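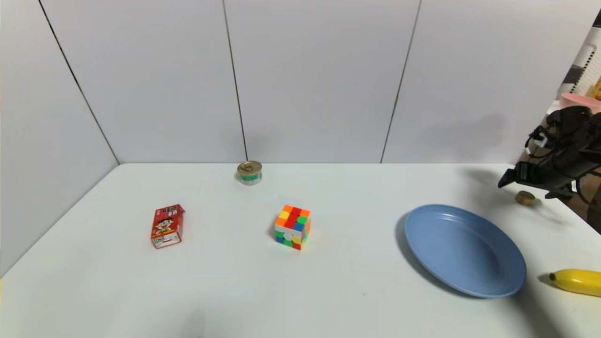
**Rendgate food and toy swap moves to bigger room after busy winter**

04/04/2026

The weekly swap table at Rendgate is moving into the old reading room on Dufour Street from this morning, after outgrowing the corridor it has used for three years.

People bring unopened food, small toys and puzzles they no longer want and take home something of similar size. No money changes hands and there is no need to sign up. Tinned fish, single-serve drink cartons and Rubik's cubes are among the things that come through most often, according to Ratih Chin, who runs the table with Jouko Karppinen.

"The tins go first," she said. "Anything with a ring pull, really, as people can take it to work. The cubes go out and come back again a few weeks later, usually scrambled."

The swap handled 231 items in January, its busiest month so far. Karppinen said the corridor had become awkward, with people queuing past the post room and pushchairs getting stuck at the fire door.

The reading room has been empty of books since the Rendgate library moved to Grirley. It has been repainted and now has step-free access from the car park side. The work cost £4,000, paid for by a grant from the Flaller Fund, which supports small neighbourhood projects in the area. Bastien Marty, the fund's local officer, said the money also covered new lighting and a lockable cupboard for food left over at the end of a session.

Some rules have changed with the move. Food must be in date, sealed and undamaged — dented tins will be turned away, as will anything that needs to be kept in a fridge. Drinks for children are welcome if the carton has not been opened. Toys should be clean and complete, and battery toys need to be shown working at the door. Clothes and glassware are still not accepted.

Not everyone is pleased about the new address. Gaspard Gautier, who lives beside the old entrance, said he would miss being able to call in wearing his slippers. "It's a ten-minute walk now, and uphill on the way back," he said. "I'll still go, but I won't be taking anything heavy."

Parking at Dufour Street is free for the first hour. The 70 bus stops opposite the main door, although the stop is due to close for resurfacing later in the spring and passengers will be asked to use the one by the chemist.

Sessions run from 10am to 1pm, with the last items accepted at 12.30pm. Anyone wanting to drop off more than one full carrier bag is asked to speak to Jordan Lightfoot at the Rendgate office beforehand. Leftover food goes to the Grirley food bank on the same afternoon, and unclaimed toys are kept for the following week.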